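Jolldale Neighbourhood Help Pages
Home > Garden and yard > Seeds and propagation

Saved seed went mouldy in the jar, what did I do wrong?

Posted 2026-09-16 by claysoil_kath
Viewed 2520 times

I have been saving my own vegetable seed for two seasons. The first year went fine, mostly beans and a bit of lettuce. This past autumn I saved a lot more and I've just opened the jars to start sowing and most of it looks bad.

What I saved:

Tomatoes (a big ribbed one sold to me as Liapis, it's the one I care about most)
Climbing beans (Kandadetti, flat pods, brown seed with a pale eye)
Butternut pumpkin
Cos lettuce
Coriander

The tomato seed has grey fuzz on it and has stuck together in lumps. The beans have fuzz on some of them, mostly near the bottom of the jar, and there is a musty smell when you open the lid. The pumpkin has a few soft ones. The lettuce and coriander look all right.

I squeezed the tomato seed and pulp out onto paper towel, left it on the kitchen bench for four days, then peeled off what I could and put it in a jar. The beans I picked when the pods were yellow and starting to go leathery, shelled them straight away, and put them in a jar the same afternoon. Pumpkin seeds were rinsed and dried on a tea towel overnight. Everything is in Likska jars with the rubber seal and the wire clip. The jars live in the cupboard over the fridge.

I thought an airtight jar was the right thing to use, so I don't see how the damp got in. Is any of it worth sowing, and what should I change for next time? I don't have a dehydrator and I don't want to buy one. We get fairly humid here from late summer on and the house isn't air conditioned.

Back_Fence_Beans
Member, 7 replies in this section

The damp didn't get in, you put it in with the seed. A sealed jar keeps moisture in just as well as it keeps it out. If the seed isn't dry when the lid goes on, the water comes out of it slowly and stays in the jar with it, and mould does the rest. Your first year probably worked because the beans were left on the vine longer or it was a dry autumn. It was certainly drier than this one.

Taking them one at a time.

Beans. Yellow and leathery is too early. They need to be left on the vine until the pod is brown and papery and the seeds rattle. If rain is coming and they're nearly there, pull the whole plant up and hang it upside down under cover, in a carport or a shed, and let the pods finish like that. Then shell them, then dry them again for at least a fortnight before they go anywhere near a jar. The test is to bite one gently or hit it with a hammer. If your tooth leaves a dent it's too wet. If the hammer squashes it, it's too wet. A dry bean shatters. I've grown Kandadetti and the seeds are fat, so I'd allow three weeks.

Tomatoes. There's a gel around each seed that holds water and stops it sprouting, and when you dry the seed with the gel on it glues itself to the paper and to the other seeds. Squeeze the pulp into a jar or mug, add a little water, cover it with a bit of cloth and leave it for two or three days. Stir it once a day. It will smell and may get a skin on top, and that's normal. Then fill the mug with water, let the good seed sink, pour off the rubbish, and repeat until the water is clear. Tip it through a fine sieve and bang the sieve on a towel to get most of the water out. Don't leave the ferment longer than about 3 days in warm weather or the seed will start sprouting in the mug, and then you've lost it.

Pumpkin. Overnight isn't enough. Two to three weeks. The outside feels dry within a day but the inside of the seed doesn't catch up for ages. They should snap when you bend them. If they bend, put them back.

Lettuce and coriander. Both dry on the plant, so they were dry when you picked them. That's why they're fine. 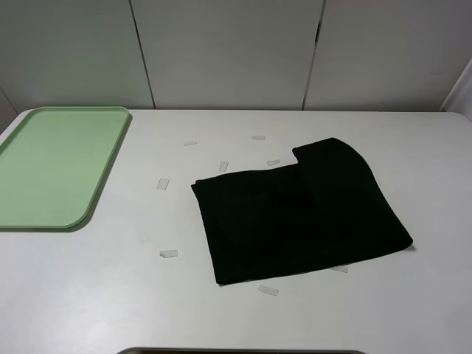
Drying is mostly a matter of spreading the seed thinly and leaving it alone in moving air. Paper towel is a nuisance for tomato seed, as you found, and newspaper is nearly as bad. Coffee filters are good, so is baking paper, and so is a dinner plate. What I'd look for is something smooth and flat with a bit of an edge, so seed doesn't end up on the floor when someone brushes past. A plastic tray like the light green one on the table there would do, the raised rim is what keeps the seed in, and rounded corners are easier to sweep out with a finger or a soft brush. Seed only needs to be one layer deep. Stir it with your hand morning and night for the first few days, then once a day will do. Label whatever it's sitting on straight away, because tomato seed all looks the same and you won't remember.

Keep it out of the sun. People put seed on the windowsill thinking that'll speed it up, and a windowsill in February will cook it. I don't like seed to get above 33 degrees while it's drying, and I'd never use the oven, even on its lowest setting with the door open. A small fan on low across the room does more than heat does. Don't point it straight at lettuce seed.

Your cupboard is the other problem. The space over the fridge is warm all year because the heat from the back of the fridge goes up there. Warm and damp is the worst combination. Low down in a linen cupboard on the cool side of the house would be better. I keep mine in the fridge itself, on the bottom shelf, but only when I'm sure it's dry.

The jars are fine. Wash them and dry them well, and check the rubber hasn't perished.

For what to do with this lot: I'd chuck any bean with fuzz or a soft spot. The clean ones from the top of the jar might be all right. Tomato seed can look terrible and still grow, so don't throw that out before you've tested it.

wheelie_bin_compost
Member, 2 replies in this section

I just use paper envelopes. Never had mould. Paper lets the damp out. I write the year on them and they go in a shoebox in the hall cupboard. You do get weevils in the beans sometimes so put the beans in the freezer for a few days first, but only if they're properly dry or the freezer will kill them.

Don't bother with the fermenting, I never have. I rub the tomato seeds in a sieve under the tap until the slime is gone and it works fine.

Back_Fence_Beans
In reply to wheelie_bin_compost

Envelopes are good if the house is dry. In a humid house the seed takes up moisture from the air all through autumn, so you get less mould but the seed doesn't last as many years. I'd do envelopes inside a jar. The sieve method does work but it takes longer to get all the gel off, and the fermenting is supposed to help with some seed-borne diseases. I can't say I've noticed a difference either way on that.

Agree on the freezer for weevils. Let the jar come back to room temperature before you open it, or you'll get condensation on the seed.

old_tank_road
Member, 31 replies in this section

Most of this has been covered so I'll stick to testing, as it's already spring and you need to know what you've got.

Break up a lump of the tomato seed gently with dry fingers. Outside, preferably, and wear a mask if mould bothers your chest. Pick out 30 seeds that look whole. Damp a sheet of paper towel so it's moist all through but doesn't drip when you hold it up. Lay the seeds out on one half with gaps between them, fold the other half over, and put it in a zip bag with some air in it. Leave the bag a bit open. Write the date and the variety on the bag. Keep it somewhere warm, and this is the one time the cupboard over the fridge is useful.

Look at them from day four on. Tomatoes should mostly be up by day ten, and I'd give old or doubtful seed a fortnight. Any that go furry in the bag, take out with tweezers so they don't spread it. If half or more sprout, sow as normal but a bit thicker. If only a few sprout, you can plant those few straight from the towel into small pots of seed-raising mix. Handle them by the seed and not by the root. Since Liapis is the one you want to keep, that gives you enough plants to save fresh seed from this summer and you haven't lost the line. You only need a couple of healthy plants for tomatoes. They mostly pollinate themselves.

Same test for the beans, but use fewer and roll the towel up instead of folding it. Beans with mould on the skin will sometimes sprout and then rot, so I'd want to see a clean white root and a firm bean before I believed it. Wait for warm soil to sow them. Around Jolldale the ground is often still too cold in September and marginal seed will just sit there and go off. I've had better results in November than from anything I put in early.

Pumpkin, bin the soft ones and test the rest. And one thing nobody asked about: if you had zucchini or another pumpkin flowering nearby last summer, saved pumpkin seed may not come true. Butternut will cross with other butternut types and a few of the Asian ones. It won't cross with zucchini, which is a different species, though people will tell you it does.

For storage, put a sachet of silica gel in each jar, the kind that changes colour. If it has changed after a week, the seed wasn't dry. Take the seed out and spread it again for another week. Bags of 50 small sachets are cheap online and you can dry them out and use them again. Dry uncooked rice that's been baked in the oven and cooled also works, though you can't see when it's had enough. Keep the rice in a twist of cloth or you'll be picking it out of the lettuce seed.

claysoil_kath
Original poster

Thanks all. Hammer test done on the beans this morning. They squashed. I've binned the fuzzy ones and spread the rest out in the spare room with a fan going, and will test some when they're dry. The tomato seed is in a bag over the fridge and the other jars have been moved to the linen cupboard. I'll ferment next time.

There was another butternut over the fence last summer, so I might buy fresh pumpkin seed this year.

old_tank_road
In reply to claysoil_kath

Fair enough. Keep a few of the saved ones anyway if you've got the room to try them. Post how many tomatoes come up.

Related pages
When to lift garlic in heavy soil
Coriander bolting in pots
Which local growers swap bean seed?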